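Damstead equipment plan puts two-arm cells ahead of conveyor upgrade
Order for the first cells to be placed in December; sporting goods line goes first

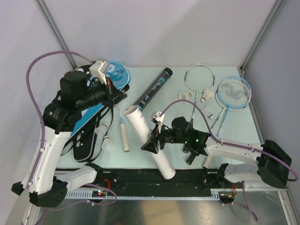 Two-arm cell with badminton rackets, shuttlecocks and tubes on the work surface.

Damstead has approved a capital plan that moves two-arm handling cells to the front of its equipment budget and pushes the replacement of the returns conveyor into the next cycle. The company sorts and repacks returned sporting goods for retailers at its Plomine building.

The plan covers bench cells of one type: an enclosed table with an arm at each front corner, both mounted on a common rail. Purchasing manager Brenda Bunting said the bench format was chosen over a floor-mounted arm on cost of installation. A bench cell needs a standard power drop and a network port. The floor-mounted option would have required anchoring work and a longer fence line, and the quote for that work alone came close to the price of a second bench cell.

Racket sports returns were selected as the first product group. The items arrive mixed, with rackets in and out of covers, shuttlecocks loose or in tubes, and grips that have come away from their wrapping. Damstead currently handles 270 such cartons in a normal week, all by hand. Process engineer Kieran Nuttall said the group is a fair test for the budget because it combines long rigid parts, soft covers and very light objects on one table.

"If we buy for boxes, we get a cell that does boxes," Nuttall said. "The gripper line in the budget is sized for the rackets and the shuttlecocks. A racket handle and a feather skirt do not want the same closing force."

Grippers and fingers are carried as a separate line under consumables, with 56 finger sets allowed for the first year. Bunting said earlier drafts had placed them under the purchase price, which made the supplier quotes hard to compare. Cables are treated the same way. Arm cables flex on every cycle and will be replaced on hours run, at an interval of 1000 hours, whether or not a fault has been logged.

Three suppliers were invited to quote and two replied. Tuvness offered the lower unit price with a service contract billed per visit. Layug quoted higher but included spare motor modules held on site and remote support during the day shift. The plan does not name a preferred supplier. Remedios Tiongson, who heads finance at Damstead, said the difference between the quotes closes by the second year once spares and call-outs are added.

Tiongson has also set aside 20 percent of the project total as contingency, higher than the company's usual allowance. She cited the control boards, for which both suppliers gave long lead times, and the enclosure panels, which are made to order.

Floor space is the remaining open item. The cells are to stand along the east wall of the Plomine building, where manual benches are now in use. Operations lead Donnie MacKinnon has asked for the benches to stay in place until the first cell has passed its acceptance run, so that the weekly carton count can be held. That leaves the aisle narrow for pallet trucks, and a revised layout is due before the order goes out.

Acceptance will be measured on sorted items per hour and on damage. A shuttlecock with a bent feather counts as a failure, as does a racket set down on its strings against a hard edge. Felicidad Dela Peña, quality supervisor for the returns area, wrote the damage criteria and will sign off the run. The same sheet is now used at the manual benches to provide a baseline.

The conveyor replacement had been scheduled first under the previous plan. Maintenance will extend its service life with new belts and bearings, paid for from the existing repair budget. MacKinnon said the conveyor is slow but predictable, and that its drive was overhauled last year.

Both suppliers have been asked to hold their prices until the end of December. Commissioning dates will be set after the order is confirmed.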